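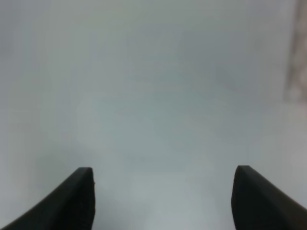 Can you set Haltance to hold back a show until the whole season is out? You can, with a setting called Season Hold, and it works on any series that still has episodes to come.

I wrote this section of the guide because I watch everything this way now. Weekly mysteries drive me up the wall (I spent most of July dodging spoilers for Tandmont at work), so I keep the whole thing locked away until finale night and then wipe out my weekend. Here's how I set it up.

Setting up Season Hold

1. Open Haltance on your TV or in a browser. The phone app shows your holds but won't let you make new ones yet.

2. Go to My Shows and pick the series. If it isn't there, search for it and press Follow first.

3. Scroll past the cast list to Release Options. It's a small gray line of text and I missed it the first time, so keep going until you hit it.

4. Choose Hold Until Finale. You'll be asked whether to hold the current season only or every future season too. I pick current only, and then decide again next year when I've cooled off about the cliffhanger.

5. Set your spoiler level. There are 3 of them:
Level 1 hides new episode titles.
Level 2 hides titles and thumbnails.
Level 3 hides all that plus the cast list, in case a guest star's name gives the game away.

6. Press Save. A little padlock shows up next to the show's name.

Note: Go with Level 3 for anything with a twist. I had Brulitz on Level 2 and the cast list told me exactly who was coming back from the dead. Thanks a lot!

Note: Holds belong to a profile. If you share an account, everybody else can still watch week by week, and their episodes won't turn up in your Continue Watching row.

Caution: Turn off autoplay previews before you save the hold (Settings, then Playback, then Previews). The home screen trailer ignores your spoiler level completely, and it loves to run clips from the latest episode with the sound on.

Releasing a hold

1. Wait for the Season Complete message. Mine usually comes the morning after the finale, not the same night.

2. Open the show and press the padlock.

3. Choose Release All, or choose Release in Batches if you want to pace yourself. Batches can be anywhere from two to seven episodes. I did Kravets in threes and it felt like going to the movies every night.

Caution: Releasing can't be undone for that season. If you cave in the middle and press Release All, the titles and thumbnails come right back, and you can't hide them again.

If the padlock disappears

This happened to me after an update. Sign out, sign back in, and look at My Shows again. If the padlock still isn't there, repeat steps 3 through 6 above. Your spot in the series is kept, so you won't have to hunt for the last episode you saw.

Shows that finished airing before you followed them won't offer a hold at all, and neither will live specials or reunion episodes. Those go straight to your home screen, so watch out for reunions in particular, as they tend to spoil the lot in the opening minute.

Section last updated August 7, 2025, by Vsevolod Demchenko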